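Notebook – Projects – Hardware – Data – Archive – Search

Cloth collection, folding and bunching set

Sun 3 March

Came in on a Sunday to deal with the backlog and dealt with perhaps a third of it. The target for the soft goods set is 2000 accepted episodes. We were at 135 when I sat down with the coffee. The spreadsheet says we are "on track", but the spreadsheet was written in December by someone in a good mood (me).

Reviewed the bedroom batch first. Tredura wants homes over lab benches, and I have come round to it. Our bench set is beautifully lit and teaches the policy that all laundry lives on a grey table. Put that policy in front of a patterned bedspread and it goes for the pattern. Last week it made a very confident grasp at a printed flower. Closed on it, lifted it, carried it across and placed it, all without any cloth being involved.

So the bedroom batch is busy on purpose. Stripes, patchwork, other clothes left lying near the target. I asked the collectors not to tidy first and they have taken to this instruction more readily than to any other I have given.

Rejects so far are mostly the usual. Opening the fingers before the cloth has reached the surface, so the release label lands in mid-air. Starting the recording with the cloth already held. Very long pauses while the operator thinks, which the model then faithfully learns, so that it too stops halfway and appears to consider its life.
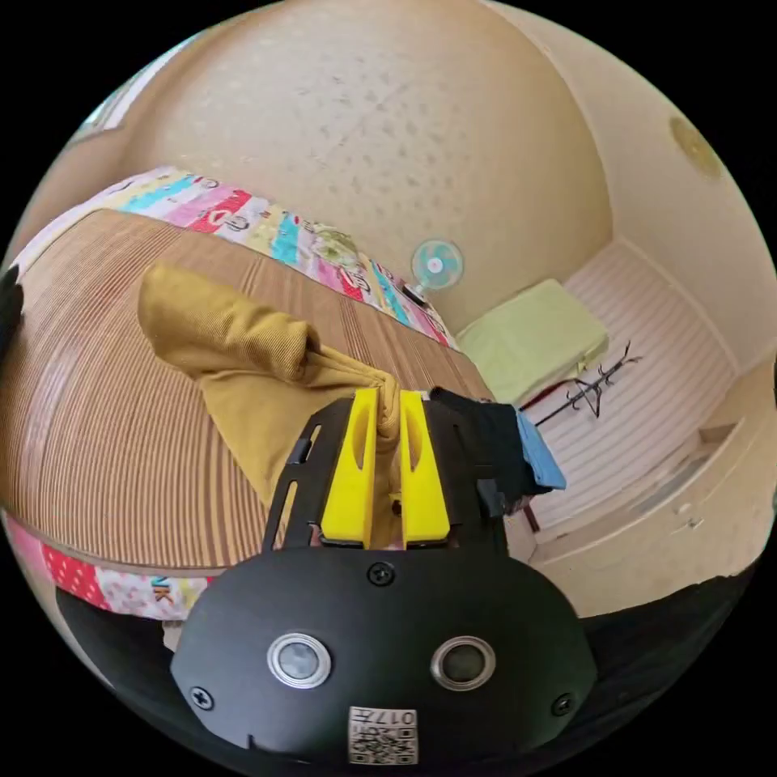 GRASP NOTES

Mustard corduroy-ish piece, yellow fingers, held as a twisted roll with a flap of it still spread on the striped mat. Kept as a reference frame for "bunched" as against "edge". Both fingers are in plain sight with the cloth between them, and that is all I ask of anybody. The black cloth and the light-blue one on the right are good distractors. The stripes bend a fair bit through the lens out on the left, and Flostwood's tracker has opinions about stripes, so I have flagged it for a pose check before it goes in.

Yellow on mustard is a mean combination for the segmenter. I want more of it. The old mask model merges finger and fabric whenever the two are close in colour and then reports a gripper of heroic width. Ran it on a handful of similar frames this afternoon and the new weights are better, though I would not yet call them good. To do: the same grasps on the same kind of background with a dark cloth, so that we can tell whether it is the colour or the bunching that upsets it.

Labels. We have been using "bunched", "edge", "corner" and "other", and "other" is now the second biggest class, so that is going well. Most of what is in there is a grasp that starts on an edge and picks up a fold on the way. Proposal: label by what is between the fingers at full close and ignore how it got there. Will relabel 80 of them by hand and see whether I still agree with myself at the end.

Marchuk export. Still drops the last few frames of each episode if the operator stops the recording quickly. Workaround is to hold still at the end and count to three under your breath. Written on the whiteboard, and now written here too. The proper fix is in the Torolen branch, where it has been for a while, resting.

Calibration. Checked the finger opening against the block gauge before starting. Closed reading was slightly off zero, re-zeroed, fine after. Please do this at the start of every session and write it down. I found 19 episodes last week with no closed reading logged at all, and they are sitting in quarantine until I find out which way they are wrong.

Training run. Started a small one on the accepted set at teatime, mostly to see that the loader copes with the new label file. It coped until it met an empty string, then it stopped coping. Fixed with a default. Restarted. Loss is going down, as loss does, and I am not reading anything into it until it has been tried on a bed.

Next session: towels, then socks – singles first, pairs if morale allows. More shadow and fewer nice bright afternoons. Someone has moved the good tape again.

Contact the lab – © Tredura cloth group – Back to top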